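Jikero computer refurbishment — progress report
To: Kirsten Petrenko, Walance Fund
From: Brittany Dhillon
27/10/2017

Hello Kirsten,

I know you said two sides and no waffle, so I'll do my best, but you've met me. I've put the money bit at the bottom as you like it and the rest is roughly in the order things happened.

When I last wrote, in August, we had just taken delivery of the old office desktops from Trovura and they were stacked up to the window sill. They gave us 60 machines in the end, all towers, nearly all Dells, and we've now had every one of them open at least once. I'm really pleased with that! Keegan Dufour made a card for each machine and it lives with the case from the moment the side comes off until it goes back on, so if someone stops halfway through for the day the next person can pick it up without ringing me at home.

The Dells have been a good choice for learning on (I say choice, they're what we were offered). Once the side panel is off you can lay the tower flat and get at nearly everything. The drives sit on blue plastic rails, so the beginners can have a hard drive out in their first session and feel they've got somewhere. The cables are more of a bother. They come down from the drive cage in a great bundle, and our rule now is that nothing gets unplugged until it's been drawn on the back of the card. Some of the drawings are lovely. Some of them look like spaghetti, and I include my own in that.

The part people were nervous of was the processor. You lift the little lever, open the metal frame, and then you're looking at a socket you really don't want to poke. We bent the pins on two boards early on and I'd sooner tell you than have you find it in the spares list. Since then Manon Pelletier has taken everybody through it on a dead board first, as many goes as they want, before they touch a good one. She's very patient and we haven't lost another.
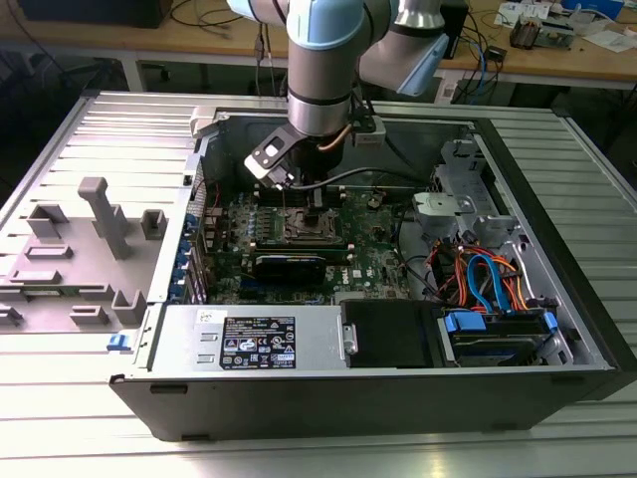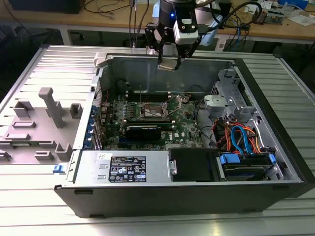
Dell towers open on the bench for work on the motherboard, power supply at the near side and drive cage on the right.

What we do to each machine hasn't changed much from the plan. Dust out, memory and cards reseated, old drive wiped or swapped, fresh paste under the cooler, then it's left running overnight. The wiping is the slow bit and I badly underestimated it. We were doing one drive at a time, which was daft. Jade Kowalchuk found us a dock that takes several and things have moved along a good deal faster, though it does mean labelling the drives properly and we had one muddled afternoon before that sank in.

Power supplies have been the other sore point. A fair few were noisy and a handful wouldn't start at all, and we don't open those up, they go straight in the recycling crate. Where we can, we take a good one from a machine that's past saving. I'd like to buy a small stock of them next quarter instead of robbing other cases, and I've put that in the request below.

The slatted metal benches are working out well — the cases sit flat and they brush down easily. What we're short of is somewhere for side panels. At the minute they lie next to the case and get elbowed. I've asked at Ahn whether they have any old racking going and I'm waiting to hear.

Now, money. You gave us 700 for parts and consumables for this period and we've spent 692. Most went on replacement drives, then the dock, then paste, wipes and wrist straps. Receipts are in the folder Manon sent over. The 8 left can go towards labels if you're happy with that, we do get through them.

For the next period I'd like to ask for:
Power supplies, a small stock
A second drive dock
Racking for side panels, only if Ahn can't help

We need 3 more people who can do a weekday morning. Mornings are when the finished machines get their last check and that's where the queue is building up. If you know anybody, please send them our way, they don't need any experience.

Do come and see us if you're passing. Bring a jumper, the heating is no better than it was.

All the best,
Brittany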